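Speaker notes: fitting out a shared workshop for eating, sitting and storage
Uslow session, second talk of the morning. Salim Rugemalira speaking, Izzati Latuheru on slides.

Slide 1. Title
Wait for the door to close. Give name, say the talk covers furniture only. Electrical and ventilation were in Hussam's talk and his handout has the load tables. Take questions at the end except on dimensions, which people may call out.

Slide 2. The problem
Workshops get laid out for work. Food ends up on benches, bags end up on the floor, and coats go over whatever has a back. The Pemmont fit-out began with a complaint about crumbs in a drawer of calipers. Don't dwell on it, the Pemmont people are in the second row.

State the scope: one large room, open ceiling, one shared table, chairs, open storage along a wall, small side tables. No partitions. Budget was fixed before we started and isn't shown.

Slide 3. Table surface
Three properties to rate: stain visibility, glare, edge wear.
Plain white shows every ring and is tiring under bright light. Plain black shows dust and flour. A mid-grey with a veined pattern hides both between wipes, and it also hides things you would want to find, such as clear offcuts and small washers. Say this plainly. Woo-jin will ask about it if I don't.
Wipe test: tea, linseed oil, graphite. Tea and graphite came off with a damp cloth. The oil left a dull patch on one sample out of the set. That sample was dropped.
Table depth 800 mm. Anything deeper and people can't reach a plate in the middle without leaning on the work.

Slide 4. Chairs
Shell chairs with rounded backs. One-piece seat and back, no seam to collect swarf. Colours were mixed on purpose so a missing chair is easy to describe. Light grey shows marks from dark denim sooner than dark blue does. Neither colour is a fault.
Leave 80 cm behind a seated person where there is a walkway. The first drawing had less, and anyone wearing a backpack caught the chair backs on the way through.
If asked about stacking: the ones we bought don't. Endang Jugah looked at a stacking version from Wijaya and the back was too upright for a long lunch.

Slide 5. Open shelving
White unit, square cubbies, open front. Arguments for: contents visible, no door swing, cheap to replace. Arguments against: dust, and the tendency of every cubby to become somebody's.
Our rule is that cubbies are labelled by category and emptied in October. Most should be close to empty the rest of the year. A full unit means the stores system has failed and people are keeping parts where they can see them.
Heavy items go in the bottom row. The unit is fixed to the wall at 2 points. Show the bracket drawing, then move on, the drawing is in the handout.

Slide 6. Small side tables
Slender legs, white top, against the wall. They take a bag, a cup, a folded jacket. They don't take a vice. Put that in the induction sheet.

Slide 7. The room in use
Leave this up for 10 seconds before speaking. Point to the plate with the slice of bread near the table's left edge, then the two chairs behind, then the cubbies and the little table by the wall.
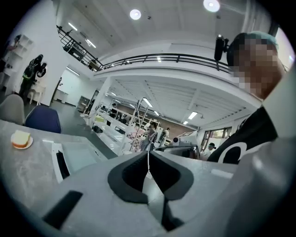 How often should a shared table like this be wiped down?
Once after each meal and once at close of day, using a damp cloth and a mild detergent. Abrasive pads are kept off the surface.

Slide 8. Zoning on one table
A single table can serve for food and for light work if the split is by position. Food at one end, flat items and paperwork further along. No tape line. We tried tape at Citness and it lifted at the corners within the month and held grit.
Plates stay small. A dinner plate pushes the boundary along and it doesn't come back.

Slide 9. Open items
Felt pads for the chair feet, two suppliers quoted, neither chosen.
Second shelving unit, deferred.
Hook rail for backpacks. Izzati has the drawing. Ask her to stand up.

Handouts are on the table by the door. Leave the contact slide up during questions.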